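Dratgate homes lend their kitchen tables to teach robot arms
Oct 5, 2025
By Marlene Damasceno

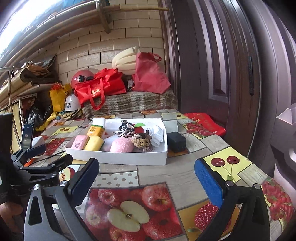
Twenty households in Dratgate have signed up to record everyday jobs for a robot learning project run by Bevmont, the firm confirmed this week. Picking up, putting down, sorting, tidying. Nothing fancy.

Each home gets a hand-held gripper with a phone fixed to it and a list of tasks. You squeeze, it closes. The phone films the lot and the clips go off to Bevmont's office in Stummont, where they are checked and used to train the software for a robot arm. No arm in the house at any point.

So far 787 clips have come in, of which 87 were thrown out. Mostly hands moving too fast, says Josué Guimarães, who runs the checking. "People want to be quick. We'd like them to be a bit slow and a bit dull."

The box job is the one most people start with. A white cardboard box on the table, open at the top, with soap, a yellow sponge, a drink carton, a knotted rope toy and a pink fluffy ball among the bits inside. Take one thing out, put it down, put it back. Then again with something else. Soft things are the hard part, according to Guimarães, as a crumpled cloth never looks the same twice.

Tablecloths stay on. Bevmont did ask for plain tables back in April but dropped that after the first tests, when the software got confused by anything with a pattern. Now the busier the better. Fruit prints are welcome, and so is whatever happens to be piled up behind the table.

Neusa Barros has done 262 clips, the most of anyone in the scheme. She does hers after lunch with the radio on. "My wrist aches a bit by the end. The grandchildren think its a toy and I have to hide it."

Not everybody is keen. Shoshana Whitfield of the Quintanilla tenants' group wants to know how long the films are kept and who gets to see the insides of peoples homes. Bevmont says faces are blurred before anyone looks at a clip and that households can ask for theirs to be deleted. Whitfield says she would like that in writing.

Cleiton Marinho, who signs up the homes, said more grippers are on order and a second list of tasks is being put together, folding and wiping this time. Households wanting to join should speak to him at the Stummont office.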